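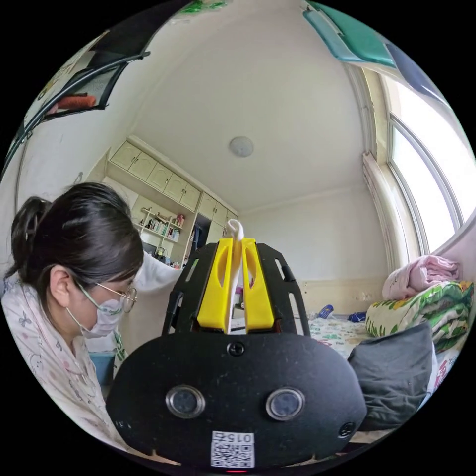
Home | Kits | Spares | Build Notes | Contact

Daser Hand Gripper, Rev 2

Page updated 15 Mar 2019

Hi, and welcome to the Daser page! If you came over from the Flustance build thread you already know most of this, so skip down to the parts about fingers and shipping. For everyone else: the Daser is a hand-held gripper you can put together at home with a couple of screwdrivers and a free evening (two evenings if you solder like I do). I design them and pack them myself under the name Damari, in a spare room that used to have a lot more floor in it.

The first version was fine but it was a brick. My wrist was done after twenty minutes. Rev 2 weighs 305 grams with the fingers on, and I've been using one around the house for months, picking up pens, socks, screws, all the dumb little stuff you want a gripper to be good at. It still struggles with coins on a flat table. I'm working on it!

What you get in the kit

Printed body and frame in black, two yellow fingers, the lens housing, the control board (already flashed), one cable and a bag of screws with spares. You supply your own small Phillips driver and a bit of thread lock. Please do use the thread lock. I've had more emails about screws backing out than everything else put together.

About the fingers

They slide in from the front and they only go in one way, so if you're pushing hard, stop and flip them. The oval hole in each one saves a little plastic and lets the finger bend just enough to hug whatever it's closing on. They wear out eventually. My current pair has gone over 900 grabs and the tips are getting shiny, but they still hold. Spares are in the shop, and I'll send you the print file if you'd like to make your own.

The Khúc grip

Lots of people ask about the Khúc handle from my older project. Yes, it fits! You need the short adapter, sold separately, and you have to take the bottom screw out first or you'll crack the shell (ask me how I know). It's longer, which is nice if you have big hands and kind of annoying if you work close to a wall.

Price and shipping

$200 for the kit, shipping extra. I make them in small batches and the next batch goes out in August. Send me a note through the contact page if you want one held.

14 comments | 37 shares

This site uses cookies to remember your cart. OK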